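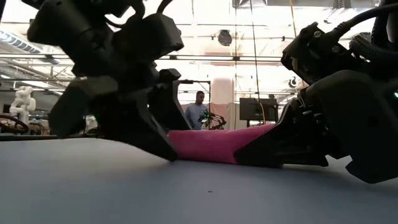
Page last changed: July, 16:20

Figure 4. Two black robotic grippers at a table, the left one with its fingertip against a pink object.

4. Do named styles save any time?

The case for named styles in a word processor is made in nearly every guide we read. Mark a heading as a heading, the guides say, and you can change every heading in the file at once, build a table of contents in a moment, and move about a long report without scrolling. All of this is true of the software. Whether it is true of the people who use it is a separate matter, and the evidence we were able to collect is thin.

The claim most often repeated comes from the handbook supplied with the Ghoneim training course, which states that staff who use styles finish long documents in far less time. We asked for the study behind the statement and were sent a slide. The slide gives a bar chart with no scale and no word on how the time was measured, who was timed, or what they were asked to type. We have left it out of our review.

Our own material comes from two offices. At Prarnville, 39 staff took the Ghoneim course and then went back to their usual work in Skuneo. At Kerkside there was no course, only a template with the styles already set up and a one-page note stuck inside the front of the office manual. We collected 613 finished documents from the two sites over 14 weeks and opened each one to see how the headings had been made. A heading was counted as styled if it had been given a named style, and as hand-made if it was body text that had been made bold or larger. Documents with both kinds were put in a group of their own, and this group was the largest at both sites.

We had not expected that. A mixed document is in some ways worse than one with no styles at all. The table of contents picks up the styled headings and leaves out the others, and a reader who trusts it will miss whole parts of the report. Several of the mixed files had a contents page that had plainly been corrected by typing over it. The next person to press Update would lose those corrections without any warning.

The course may have had some effect at Prarnville in the first weeks, but we would not lean on it. Documents from that period were mostly short letters, where there is little to style, and the long reports came later, when the course had been half forgotten. We cannot separate the fading of the training from the change in the kind of work. An earlier draft of this section tried to do so with a simple correction for length. We have taken that out, as the result moved in either direction depending on where we drew the line between a short document and a long one.

Pasted text was the more likely cause of trouble. When a paragraph is copied from an email or a web page into Skuneo, it brings its own look with it unless the user picks the plain option from the paste menu. Staff at both sites told us they knew of the option. Few of the files suggest they used it. We found lists with two sorts of bullet, body text in the wrong typeface, and headings that matched the ones above them on screen but were nothing of the kind underneath. No amount of care with styles at the start will help if the text that arrives later ignores them.

We also have doubts about the template. Kerkside's version offers four levels of heading, and the lowest is set in the same size and weight as the body text, only in italics. Writers avoided it, or used bold body text in its place, which they could at least see on the page. It would be easy to blame the writers for this. We think the template was badly made, and that a course would not have mended it.

None of this shows that styles are useless. It shows that we do not know how much time they save in ordinary office work, and that the people selling courses do not appear to know either. A fair test would time the same writers on the same long document, with and without styles, and would include the later rounds of changes, where any saving ought to turn up. We did not run one. Until somebody does, the figures given in training material should be read as advertising.

Comments

I looked after templates for years and the bit about typing over the contents page made me wince. Seen it so many times.

Did you check whether the mixed files had more than one author? That would explain a good deal of it. One person styles, the next one doesn't.

Not convinced by the paste argument. You never watched anyone paste, you only looked at finished files. The same mess can come from merging two drafts.

Is there a copy of the Kerkside one-page note anywhere? We could do with something that short.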